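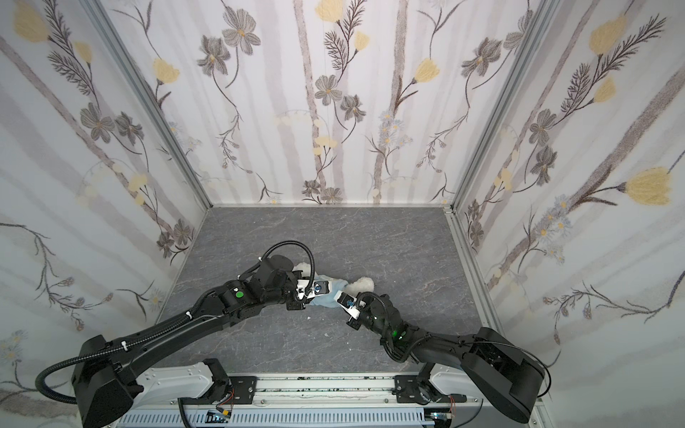 양팔 작업대의 로봇 팔 두 대가 흰색 털 재질과 하늘색 천으로 된 물체를 함께 잡은 모습

Dretow 양팔 제어 소프트웨어 정기 점검 회의록

일자: 2022/05/17
참석: 제어 파트, 인지 파트, 도구 파트
안건: 유연물 파지 계획기 개정, 손목 영상 동기화, 기록 도구 이관

1. 전회 조치사항 확인
궤적 계획기 Jedik의 충돌 여유값 조정은 완료된 것으로 보고됨. 로그 압축 건은 담당 파트 일정에 따라 차회로 이월함.

2. 파지 계획기
제어 파트는 양팔이 같은 천을 잡을 때 한쪽 팔의 목표 자세 갱신이 늦어 장력이 커지는 문제를 보고함. 기록 3,044건을 재생한 결과 86건에서 같은 지연이 확인됨. 두 팔의 목표값을 단일 주기에서 갱신하는 방안을 채택함.

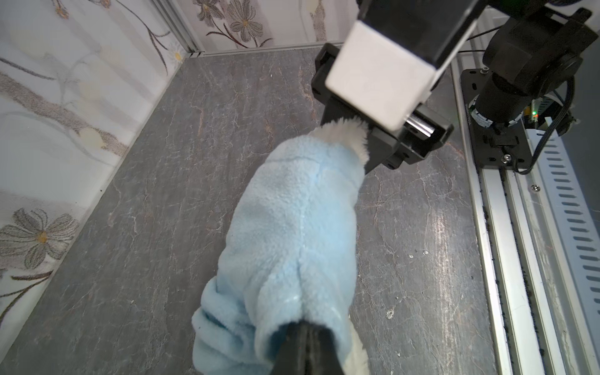 손목 카메라 영상. 하늘색 천의 끝에 있는 흰색 털 부분을 상대 팔 그리퍼가 잡고 있음

3. 인지
흰색 털 부분과 하늘색 천의 경계에서 분할 결과가 불안정하다는 의견이 있었음. 인지 파트는 손목 영상과 고정 영상의 시각 차이를 약 15밀리초로 보고하였으며, 보정 모듈을 우선 적용하기로 함. 바닥 무늬에 따른 오검출은 별도 항목으로 관리함.

4. 기록 도구
Daditz 형식으로의 이관 범위를 논의함. 관절 상태와 그리퍼 명령은 이관 대상에 포함하고, 기존 주석 자료는 11월까지 현행 형식을 유지함. 변환 스크립트의 검토는 Kalniņš 측에 요청함.

5. 결정사항
가. 목표값 동시 갱신 기능을 시험 분기에 반영할 것(제어 파트)
나. 시각 보정 모듈의 적용 전후 비교표를 제출할 것(인지 파트)
다. 변환 대상 필드 18종의 목록을 확정할 것(도구 파트)

차회 회의 일정은 별도 공지함.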